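Home | News | Minutes | Seed Swap | Join Us

Brarngate Allotment Society
Minutes of the autumn meeting, October 2018

The meeting opened with tea and a very good pumpkin cake. Apologies were read and the last minutes agreed, with one spelling put right (Custari, with one r).

Seed swap
What a year! We gave out 2000 packets, double the 1000 we managed last time, and the Custari beans had all gone before lunch. Members asked for the swap to be held in January again, and this was agreed with a cheer. Labels need to be bigger and should give the sowing month. Anyone with spare envelopes, please bring them along, any size will do.

Water
The new tank by the Carvalho gate is in and filling nicely. Telel have sent their bill for the pipework, which comes to £2930, and it will be paid this month out of the path fund. The old tap stays on until the first hard frost. Please lift your hoses before then, as we lost 3 last winter. 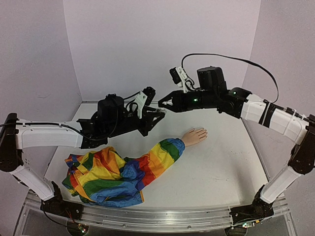
A member on the lower plots said the path fund should be topped up again before spring, as the bottom track is a bog by February and barrows can't get through. There was plenty of support for this, and a lively chat about woodchip against gravel. Woodchip won easily! A load will be ordered once we have a price.

Compost
The shared heap is hot, dark and lovely. No cooked food on it, please, and no bindweed roots.

Any other business
Could the bonfire be moved further from the bee hives? Yes, to the far corner by the hedge. Rhubarb crowns are free to anyone who can dig them up.

Next meeting: after the seed swap, same hall, bring a mug.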